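Disposable Cups in the Break Areas: Proposed Change
Plistum Facilities Forum > Shared Spaces > Open Comment 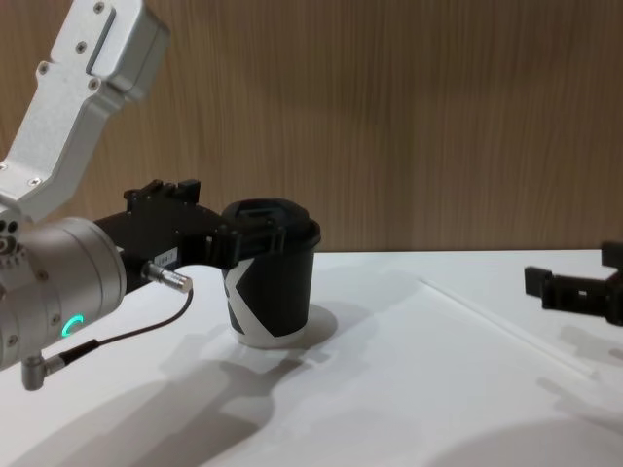 Original Post
Posted by facilities_desk, 2 December 2018

The Facilities Office is reviewing the supply of disposable coffee cups at the Virnel and Dasside buildings. Last month the two buildings used 3884 cups. Under the proposal, cups would remain available to visitors, and staff would be asked to bring a mug. Comments are welcome from all departments until the end of the month.

Replies

dasside_2nd_floor
Our department supports the proposal in principle. We note, however, that the second floor has one sink for 58 employees. Please state whether a dishwasher is included in the budget.

records_unit
We respectfully disagree with the proposal. Several of our staff work at the public counter and are allowed only covered drinks. An open mug would not meet that rule.

virnel_reception
A travel mug with a lid would meet the counter rule. Reception has used them for two years without complaint.

records_unit
The rule requires a lid that closes fully. Many travel mugs have an open sip hole. We ask that the wording be settled before any change is made.

facilities_desk
Thank you for these comments. A dishwasher is not in the current budget. We have requested a quote from Onuoha for one unit at Dasside. The counter rule will be sent to the Safety Office for review.

dasside_2nd_floor
We cannot support a start date before the unit is installed. Washing by hand at one sink would cause a line every morning.

virnel_reception
Could Virnel begin first? We have three sinks and only 23 staff.

facilities_desk
That is possible. A separate notice will be posted for Virnel. The comment period for Dasside remains open.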